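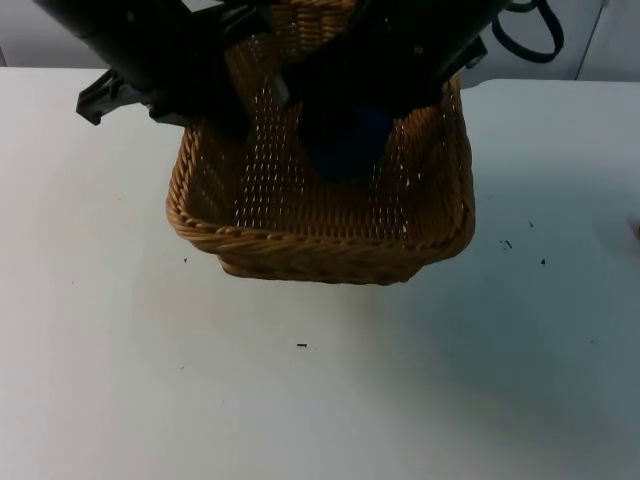
Tanko Igwe has argued that most of what gets called robot learning is bookkeeping, and that a team which cannot say which camera frame belongs to which joint reading has nothing to train on. The remark is often repeated in discussions of Drollura, the software it was first made about.

Drollura is a control and recording package for table-top robot arms, used mainly for tasks in which two arms share one work area. It was begun at Arkdale as a set of scripts for reading joint positions and was later rewritten by Jörg Rathjen, who split it into a control loop, a planner and a recorder. It is written mostly in C++, with a Python layer for task files.

Control

The control loop reads 14 joint values, seven for each arm, and sends new targets at a fixed rate. Gripper opening is handled on a separate channel. If a target arrives late the loop holds the last one, and after a set number of misses it stops both arms.
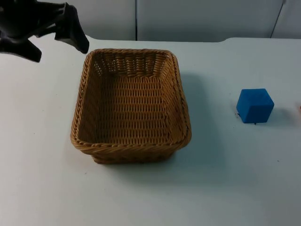 The planner works one level up. It takes a goal for each gripper and checks the two paths against each other before either is released. Early versions gave one arm the right of way at all times, which was safe but slow. The present version divides the table into cells and lets an arm book the cells it needs – a method borrowed from Sidard, an older planner for warehouse carts.

Perception

Drollura does not build a full model of the table. It finds coloured regions in each camera view and matches them across views, using the known position of the wrist camera.

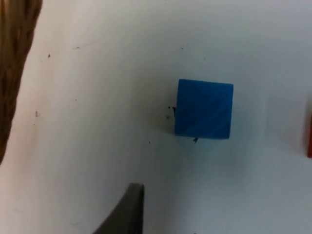 Matching is weakest when an object is only partly in view. The wrist camera may have a blue cube whole and well placed while a red object shows as no more than a strip at the right-hand side, and a size worked out from that strip would be wrong. Regions that touch the image border are therefore kept as "partial" and are not offered to the planner as targets. Small dark specks on the table are removed by a minimum area setting, which users can change in the task file.

Recording

Each run is saved as one episode with a shared clock. The Masanja set, released in July, holds 446 episodes and takes up over 3740 megabytes. Version 2 of the file format added a checksum to each episode.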